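Can a machine do the clearing-up in a small workshop yet?

Posted in: Home and Workshop
Asked by Dilwyn Beddoe, 30 Jan 2025

I run a small frame-making and furniture repair business in Busthorpe. There are 3 of us, and the last hour of every day goes on chores: wiping down benches, putting clamps back on the rack, sorting screws into the right tubs, emptying the bins. At home it is the same story with the dishwasher and the washing.

I keep seeing clips of robots folding shirts and loading plates. My nephew says I should wait a year and buy one. My wife says buy a better broom. I have £2,000 put aside for the workshop and would like to know if any of it could sensibly go on a machine that tidies. I don't mind if it is slow. It could run overnight.

Has anyone tried this for real, with mixed clutter and not the same part over and over?

marlpit_jan

No. Get a robot vacuum for the house and forget the rest. Ours cost 400 and does the kitchen floor well enough, but it won't pick up a sock and it gets stuck on the rug fringe. In a workshop it would choke on the first offcut.

T. Figueiredo

Longer reply, as I do this sort of thing for a living. I worked on handling trials at Skusirach until last March and now do the same at Cista, mostly on grasping.

The short version is that your money won't buy a tidying robot, and I would not trust one overnight in a room with sharp tools if it did.

It helps to split your list up. Floors are the easy part, provided they are clear. A proper shop extractor with a floor sweep inlet will do more for you than any robot vacuum. Wiping a bench is possible for an arm if the bench is empty, but someone has to empty it first, and that was the job you wanted rid of.

Clamps are harder than they look. They are heavy at one end, they swing, and no two get left open the same amount. Screws are worse. A person feels which one is in their fingers before they look at it. We ran a test with 48 small items tipped out of a tub, and the hand did fine on the big ones and then spent most of its time chasing washers.

Five-fingered hands have come on a lot in the time I've been doing it, and people tend to assume the hand is the whole problem. A good deal of the work is still standing at a whiteboard deciding what the hand ought to do when the thing it wants is under something else. 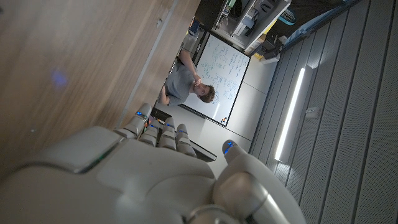
Washing is somewhere in between. Towels can be folded if you aren't in a hurry. Fitted sheets, no. Dishwashers depend on the dishwasher — racks that slide smoothly are manageable, and a drawer full of odd cutlery is not.

What I would do with the £2,000 is buy the extractor, then put shadow boards up for the clamps so there is one obvious place for each. If a machine does come along that can help you, it will have an easier time in a shop laid out like that, and so will the three of you.

oldgreenvan

Agree with the extractor. We fitted one and sweeping went from every night to twice a week. Check the hose diameter before you order, mine needed an adaptor and it took ages to come.

Would add magnetic trays for the screws. Cheap, and you stop dropping them in the first place.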